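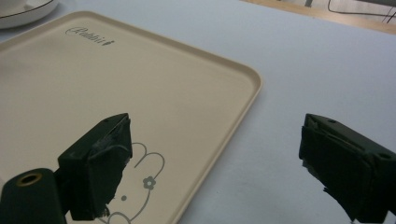 Between grabs at the Fonduvach workshop: a hand-held gripper over the rabbit tray, with one finger on either side of its edge.

The tray is the hard one. Everybody at the long table agrees on this, and they agree loudly, the way people do when they have spent a whole June arguing over the same piece of crockery.

It is a cream-coloured thing with a low rim, the word "Rabbit" written across one corner and a line drawing of a rabbit on the base. Noreen Dhanial bought it for lunches. Then somebody tried to lift it with a gripper, failed, tried again, and it has been part of the test ever since (the lunches now happen on paper towel).

"A cup wants to be picked up," Dhanial says. "A tray just lies there. You've got a few millimetres of rim to work with, it's wide, and as soon as you lift one side the rest of it starts to pull away from you."

I had come to Fonduvach expecting arms, big ones, whirring about. There is an arm, a six-jointed Skalitz bolted to its own bench at the back, and we'll get to it. But most of the work I saw over three days was done by people walking around with grippers in their hands. You hold the body, you squeeze, the fingers close. A camera looks down past the fingers and records what they do. Later, the recordings help teach the arm. It is a lovely, simple idea and I was hooked within minutes of being given one to hold.

The plan for the month was to settle a question the team had been putting off: which fingers to build next. Three designs were in the running. The first is a stiff block, plain and square, printed in one piece. The second is the same block wrapped in a grippy material, with a sloped tip that can slide in beside a rim. The third, drawn up by Torbjørn Sjögren, is a soft, ribbed finger that bends around whatever it touches.

Each design got 500 grabs, shared among four people and a shelf of household things. Mugs, spoons, a sponge, a roll of tape, a saucer, the tray. A grab counted if the thing left the table and stayed up for a slow breath. Nothing fancier than that. Maarten Van Hecke kept the tally, and he was strict about the breath.

Sjögren's soft fingers won the first week easily, and they are a joy to use! You close them on a sponge or a mug handle and they sort of melt around it. On mugs they held 97 times in every hundred. I watched Sjögren pick up a teaspoon by the bowl, turn it over, and put it back down, then do the whole thing again with his eyes shut to show off.

Then came the tray. The soft fingers bent when they should have pinched. They took hold of the rim, sagged, and let go, over and over, and the success rate came out at 43 per cent. The stiff blocks did worse in a different way. They pinched beautifully for an instant and then slid straight off the glaze.

The wrapped blocks were the surprise. They are not pretty. After a few hundred grabs the covering starts to crease and fray, and Torbjørn Dalen (yes, two Torbjørns, and yes, it's a nuisance) spends a good part of his day with scissors and a roll of the stuff. But the flat inner face gives you a proper pinch and the slope lets you get in low. When I had my turn I lifted the tray on my second go, and I'm not ashamed to say I cheered.

It took me longer to learn the approach. My instinct was to come straight down on the thing. Dalen had me tip my wrist and bring the fingers in so that the edge of the tray ran between them, one over the inside, one over the bare table, and only then drop and squeeze. "Now you're thinking like the arm," he said. I suspect he says it to all the visitors, but I was pleased anyway.

Cameras were the other half of the month. Sverre Sundqvist had two to compare, a narrow one from Fakhoury and a very wide one that the team had used before. The narrow camera gives a crisp view of the fingertips and hardly anything else. The wide one takes in the table, the floor, the chair legs and your colleague's elbow. I'd have guessed that the crisp view would be better for teaching. Sundqvist thought so too, for a while.

"With the narrow one you lose the tray the moment you get close," he told me, scrolling through clip after clip on his laptop. "All you have is cream. You don't know which edge you're on. With the wide one there's always something else in view, a plate, the end of the table, and the arm can use that to work out where it is."

So the wide camera stays. The Fakhoury has gone on a fixed stand beside the bench, where it watches the arm from the side and seems much happier.

And the arm? On my last afternoon they loaded it with what it had learned from the wrapped fingers. It runs on a Wekilent controller that Van Hecke describes as fussy but fair. The Skalitz came over the table, paused, tipped its wrist just as Dalen had tipped mine, and slid its fingers to the rim. Up came the near side of the tray, then the far side. Van Hecke took his slow breath. The second attempt failed, and the third, and on the fourth the tray came up level and stayed there until Dhanial told them to put it down before somebody broke it.

Sjögren hasn't given up on soft fingers. He already has a new version sketched, with a stiff spine down the back and a flat patch at the tip, and he wants another 500 grabs to try it. Dalen has ordered more wrap.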